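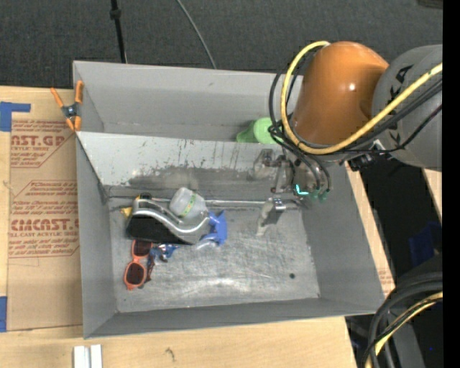 Divided Bins and Mixed Small Items: Frequently Asked Questions

These are the questions we get most often about sorting household odds and ends into a bin with a divider. The answers come from the Worketura help desk and were put together by Rosimeire Furtado, who has tried most of the advice in circulation and doesn't think much of a good share of it.

Do I really need a divided bin?

Probably not. If all your stuff is one kind of thing, a plain bin does the same job for less money, and a cardboard box does it for nothing. A divider earns its place when you have two groups that keep getting mixed up, such as things you've checked and things you haven't. If you can't name your two groups before you buy, hold off.

Metal or plastic?

The case for metal gets oversold. It is heavier, it is noisy when you drop things into it, and the painted ones lose their paint wherever things rub. What you get in return is a bin that doesn't bow at the sides when it's full. For bottles, small appliances and tools, we'd pick metal. For clothes or paper, we can't see the point.

My bin is scratched on the bottom and scraped along the divider. Is it worn out?

No. A gray metal floor with bright scuffs on it is a used floor, and that's all the marks tell you. Dark scrapes low on the divider are the same story, because that's where things get pushed up against it. Check for sharp edges, flaking paint and rust. If you find none of those, keep using it. We would ignore anyone who tries to sell you a touch-up kit for the inside of a bin.

Why is one compartment narrower than the other?

So that you have a big side for the unsorted pile and a small side for whatever you've picked out. That's the theory, anyway. In practice people fill both sides with the same junk within a week and then complain that the divider gets in the way. Decide which side is which and put a label on it. Masking tape is fine.

Should the divider be removable?

Sellers make a lot of this. Rosimeire has owned a bin with a removable divider for years and has removed it 2 times, once by accident. Fixed dividers rattle less. Buy removable if it costs the same, and don't pay extra.

What about sloping sides?

Sloping sides bring small things down toward the floor of the bin, and they make it easier to get a hand in at a low angle. They also cost you room at the bottom, so read the floor measurements as well as the ones at the rim. Listings love to quote only the rim.

Everything ends up in a heap at one end. Does that matter?

Less than the tidying books claim. A pile on the left half of a wide compartment leaves you open floor on the right, and that's handy to work in – you can pull one thing out, look at it, and set it down without burying it again. A heap is a problem when it's higher than the divider, because then it spills over and your two groups are one group.

What order should I take things out in?

Biggest first. A large, awkward item lying diagonally across a pile hides half of what's there and will drag other things with it if you pull from underneath. Lift it straight up. We've read the argument for starting with the smallest pieces and we tried it. It took longer and something ended up on the floor.

Can I put bottles in a compartment on their own?

Yes, and it's one of the few rules we'd defend. Close the cap, lay the bottle down alongside the divider, and see if it rolls. In a narrow compartment it hasn't got far to go. Don't store a leaky bottle on its side in any bin, divided or not.

Are the Jurness and Kallio bins better than the cheap ones?

We've handled both. The Jurness has a nicer rim. The Kallio is taller and the divider sits a little lower, so it overflows sooner. Neither does anything a no-name bin of the same size won't do. The Fernix liner mats that get sold alongside them do cut down on noise, but they slide around, and you'll be taking them out to shake off crumbs.

Will it scratch my table?

It can. A metal bin on a light wooden tabletop is asking for a mark sooner or later, especially if you drag it. Lift it to move it, or put an old towel underneath. Stick-on felt pads came off ours in February and we didn't replace them.

How often should I empty it?

When you can't see the floor on the wide side. Schedules sound good – we had one pinned to the wall and stopped looking at it.

Somebody told me to allow 3 bins per room. Is that right?

We have no idea where that figure comes from, though we suspect a bin catalog. Start with one. If it's full of things you want to keep, get another. If it's full of things you don't, another bin won't help you.

How do I clean it?

Tip it out, wipe it with a damp cloth and a drop of dish soap, and dry it right away. Run the cloth along the foot of the divider, where grit collects. Skip the steel wool. Vinegar gets recommended for everything and did nothing for our scuffs.

Can I return a bin I've used?

Unused, yes, within 100 days. Used, no, unless a weld has failed or the divider has come loose. Scratches don't count as a fault. Use form 1061 and tell us which side of the divider the trouble is on.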